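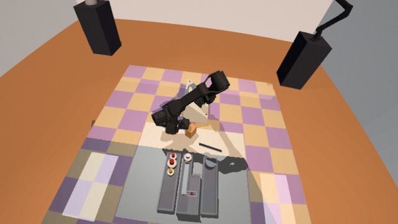 Notes on the November retreat at Utgate, written up late

4 March 2018

I handled registration for the autumn meditation retreat at Utgate and said I would write down how it went before the next one is planned. The dates for the next one are now being discussed, so it is time.

The hall at Utgate holds 200 people seated on the floor, fewer if chairs are used. We had 197 registered. The number matters because the fire certificate is for the hall, not the site, and the kitchen staff count against it if they come in for the evening session. For two of the three evenings they did. Next time I would close registration at a lower figure and keep a short waiting list.

Fees. We charged one price for food, a bed and the sessions, and left transport out. The deposit was 200, paid to the Kalinowski account, with the balance on arrival. Collecting balances at the door took most of Friday afternoon. A better method is to take the full amount two weeks ahead and refund cancellations less the deposit.

Transport. The bus from Zevdale runs twice a day and stops at the bottom of the hill. We hired one minibus to meet the afternoon service. People who landed on morning flights waited four hours in Zevdale, in one case with a harmonium. The minibus company will do a second run for the same day rate if asked in advance. I did not ask.

Program. Morning meditation at six, breakfast at eight, talks until noon. Radosław Zalewska led the chanting on Saturday and ran 40 minutes over, so lunch moved and the silent walk was dropped. Several people told me the chanting was the best part of the weekend. I would schedule it last in the evening, where it can run.

Sound. The two speakers at the front were too loud for the first rows and too quiet at the back. One pair halfway down the hall, on a short delay, would fix it. Jandunia has a set we could borrow.

Kitchen. Rice was short on Saturday and over on Sunday. The order sheet was based on the previous year, when more people left before the last lunch. I have corrected the sheet.

Money left over after all bills was 1000. It has gone toward new floor mats - the old ones are thin and the hall floor is stone.

The booking form for the next retreat will ask for arrival time, diet and whether a chair is needed. Last time it asked for none of these. If you want to help with the form, leave a comment with your email and I will send you the draft.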